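Grorodik Benefits Portal - Known Issues
Ticket 327: Renewal form drops uploaded documents

Status: Closed
Reported by: Fostongate County service desk
Assigned to: Saeed Azimi

Problem

Residents renewing benefits through the portal attach proof of income, get the green check mark, and submit. The caseworker opens the file and the attachment is missing. The desk logged 269 of these in April. Most people were then mailed a notice saying their renewal was incomplete.

First checks

File size is not the cause. The missing files range from small phone scans to long PDFs. Browser is not the cause either. I got the same result in every browser the county supports.

The upload itself works. The file reaches the Clorkel storage service and gets an ID. The ID is then supposed to be written to the case record in Kamath, the old eligibility system. In the failed cases that write never happened, and the portal did not report an error.

Cause

Kamath locks a case record while a caseworker has it open. The portal waits 15 seconds for the lock to clear, then gives up and marks the step as done. The timeout was set during the pilot, when only 2 offices were using the portal and locks were rare.

Fix

- The portal now puts the write in a queue and retries until Kamath accepts it.
- The check mark appears only after the case record has the file ID.
- If the write is still waiting, the resident sees "Received - we are adding this to your case."

Recovery

None of the files were lost. They were still in Clorkel without a case number attached. I matched them by session and sent the list to the desk for review. Please do not ask residents to upload again until you have looked at that list. Offices should also withdraw any incomplete notice tied to a recovered file - the template is in the shared folder.

Still open

Kamath has no way to tell us who holds a lock. I opened a separate ticket for that with the vendor.

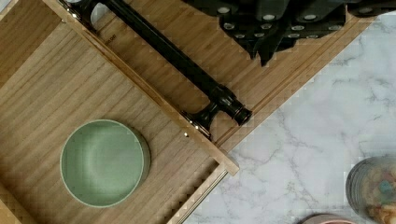

Saeed Azimi: Queue has been empty at 9 a.m. every morning since the release. Closing this one.

Comments (3)

deskfour: Our office got the list. Two names on it had already reapplied from scratch, so they have double cases now. Who merges those?

Saeed Azimi: Send me both case numbers and I'll do it. Don't close either one yourself.

rpl_intake: New message is showing on our end. Fewer calls this week.

Shared 2 times

Contact the service desk | © Grorodik Portal Team | Back to top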